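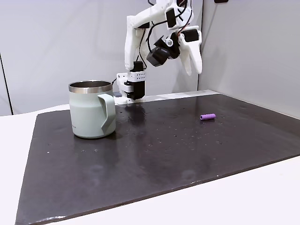
Keeping an Insulated Mug Clean

Stainless steel mugs hold on to coffee and tea longer than most people expect. A quick rinse takes care of the last mouthful but leaves a thin brown film on the steel, and after a week or two you can taste it. The steps below work for any mug with a steel lining, with or without a handle.

Every day

Wash the inside with hot water, dish soap and a soft bottle brush. Go around the rim twice. Dry it with a towel and leave it standing open overnight. Don't put the lid back on a damp mug.

Once a month

Put one tablespoon of baking soda in the mug and fill it with hot water to just below the rim. Leave it for 18 minutes, then scrub and rinse. For older stains, let it sit overnight. I did this with a mug that had been in the back of the car since October and it took two rounds.

If there is a chalky ring, that's hard water. Use equal parts white vinegar and water, wait 11 minutes, and rinse well. Don't mix the vinegar with the baking soda. They cancel each other out.

The outside

Matte finishes show greasy fingerprints, mostly near the handle. A damp cloth with one drop of soap is enough. Skip steel wool and scouring powder, which leave shiny patches on a matte coat. Small printed lettering wears off early if you rub it, so wipe lightly there.

Check the maker's label before using the dishwasher. Many painted mugs are hand wash only.

Lids

Pull the rubber ring out with the handle of a teaspoon and wash it separately. Luuk Segers wrote in to say he soaks his in a glass of warm water with half a denture tablet. I tried it and the smell was gone by morning. Let the ring dry fully before you press it back in.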